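Bench Rules and the Arms That Ignore Them: Gallery

Kasedgate asked me to put up a page on our handling rules for robot arms. The rule sheet has 16 points, and Tanvir Weerakoon wants everyone to sign it by December. I signed. I still think half of it was written by people who have never had to reset an arm at 4 in the afternoon with a demo waiting.

Take point one, a clear work area before every run. Fine, but clear of what? Ngọc Tôn reads it as "nothing on the mat except the tool and the arm." Jahangir Bandara reads it as nothing within reach, furniture included. Both of them passed the same audit. 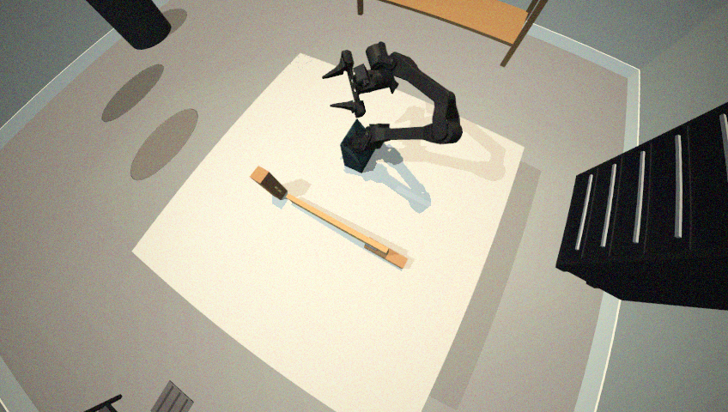 Then there is the matter of simulation. The Zaltis people like to say that a task has been run 1000 times in the simulator before anyone goes near the real thing, and they say it as if that settled the question. A rendered floor has no grit on it. A rendered chisel or scraper never comes back from the shop with a loose head. I would like to see the rule sheet say how many real runs have to follow, at what speed, and who stands at the stop button. At the moment it says "adequate checks."

Jaws open and empty at the start of a run is point seven, and I have no quarrel with it. It takes one look to confirm. More of the sheet should be like that.

Suleiman Okafor is collecting comments for the next version. Mine ran to two pages, mostly about the word "adequate." Send yours to him and copy me, please, as the last batch went missing.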